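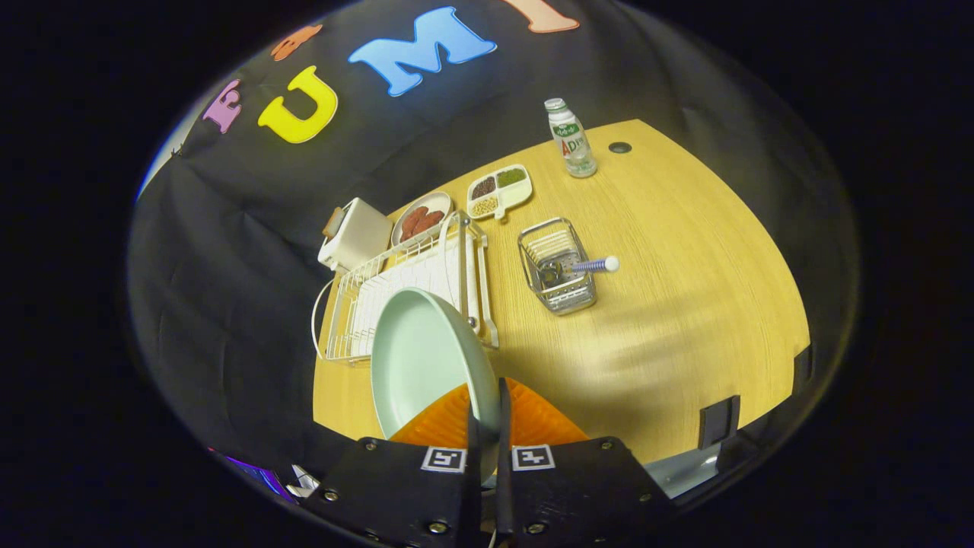
A pale green plate held upright by its rim above a light wooden tabletop.

The long way back to the rowing machine

Freya Greenwood bought her first rowing machine from a man who was moving to a flat with no lift. She got it home in the back of a borrowed van, carried it through the kitchen in two pieces, and put it in the spare room, where it stayed for the better part of three years with a dressing gown over the handle. She tells me this cheerfully, pouring tea, and she tells it again a bit later with more detail about the van.

I had gone to see her about home gyms, and in particular about why so many of us are going back to rowing after years of being told that what we needed was a bike with a screen on it. Freya runs a small shop called Kettle, in what used to be a carpet showroom, and she sells second-hand exercise equipment that she and Stuart Lockwood put right in the workshop at the back. The name has nothing to do with tea, although everybody asks. It comes from the kettlebells that were the only thing she stocked for the first winter, when she couldn't afford anything with moving parts.

These days it is mostly rowers. There were 19 of them on the floor the morning I called in, stood on end like deckchairs out of season, and Stuart was underneath a twentieth with a torch in his teeth. He is a tall, unhurried man who used to mend lifts, and he has strong feelings about chains.

"People oil them with whatever's in the cupboard," he said, once he had taken the torch out. "I've had olive oil. I've had something that smelled of oranges. You want a little of the proper stuff on a bit of kitchen paper, run it along, wipe it off again, and then leave the poor thing alone."

If you are thinking of buying one, and I confess that by lunchtime I was, the first choice is what you would like to pull against. Air machines have a fan in a cage, and the harder you pull the more it pushes back, and the more noise it makes too. Water machines have a tank with paddles in it and make a lovely sloshing sound that some people find restful and others find sends them straight to the loo. Magnetic ones are the quietest and usually the cheapest, and they suit a terraced house with thin walls, but the cheaper ones can feel a little dead at the start of the stroke. Freya lets customers have a proper go on all three, shoes off if they like, and she won't be drawn on which is best until she has watched them do it.

What she is watching, mostly, is the knees. Beginners tend to yank with the arms and let the legs follow on behind, and after ten minutes of that your lower back has a good deal to say. The order she teaches is legs, then a gentle lean back from the hips, then arms, and the whole lot in reverse on the way home. It sounds like nothing written down. On the machine, with somebody kind but firm standing over you, it feels like patting your head and rubbing your tummy.

The other thing is the rail. A tall person wants a long one, and Stuart, who is a tall person, has been caught out before by a neat little folding model called the Wova that had him running out of track with his legs still bent. He doesn't dislike it, he was keen for me to know. For somebody of my height it would be perfectly good, and it goes under a bed. The Bustau, which was next to it, is a great heavy lump of a thing with a seat like a tractor's and does not go under anything, but he has never had one come back.

I tried both. I also tried the Jimen, a water rower with a rather handsome tank, and made such a splashing with it that a spaniel outside the door began to bark.

On two evenings a week the machines are pulled into rows and Mererid Bowen takes a class. She rowed on real water for years, in a river that she describes as brown in all seasons, and she had sworn she would never set foot on an indoor machine because of the boredom. Her way round it is never to let anyone do the same thing for longer than six minutes. There are short pieces and long pieces, pieces with your eyes shut, and one at the end where the whole room has to move together and nobody is allowed to look at their numbers.

I sat at the side with a notebook for the first half and was then told, quite politely, to put it down.

Salamatu Osei had the machine beside mine. She started coming in June, after a winter in which she had felt stiff getting out of the car and cross about it, and she has the easy, swinging stroke of a person who has stopped thinking about her elbows. She had tried running (hated it) and swimming (liked it, hated the changing rooms). Now she rows for 21 minutes most mornings before work, a figure she settled on when she meant to do twenty and was too slow finding the button.

"I don't go fast," she said. "I listen to a play on the radio. If it's a good one I go a bit longer, and if there's a murder I speed up."

Shaohua Jia, in the row behind, is the one who goes fast. He keeps his numbers in a paper notebook, in very small handwriting, and was good enough to explain the drag setting to me, which I had been treating as a volume knob. Turning the lever on an air machine up to ten doesn't make for a better workout, he said, any more than a heavier boat makes a better boat. Most of the class sit somewhere around the middle. I had been on ten. I moved it down and things improved at once, as did the colour of my face, according to Mererid.

A few practical matters, as I know some of you will be measuring the box room already. Allow space behind the seat as well as in front of the fan, for your elbows have to go somewhere. Put a mat underneath, particularly on floorboards. Wipe the rail down after you've used it, as the grit that gathers there wears the rollers, and Stuart will be able to tell. And if you are buying second-hand from a private seller, sit on it and pull for a good few minutes before any money changes hands. Listen for a click on the way back, and look at where the handle strap or chain goes in, which is where the trouble generally starts.

Freya's own machine, the one from the van, is still in the spare room. Stuart replaced the cord and found it a new seat, and she uses it on days when the shop has been all paperwork and no people. The dressing gown hangs on the door now. As for me, I went home with the folding one, on the back seat with the belt round it, and had it put together by supper with only one washer left over, which I am told I should ring up about.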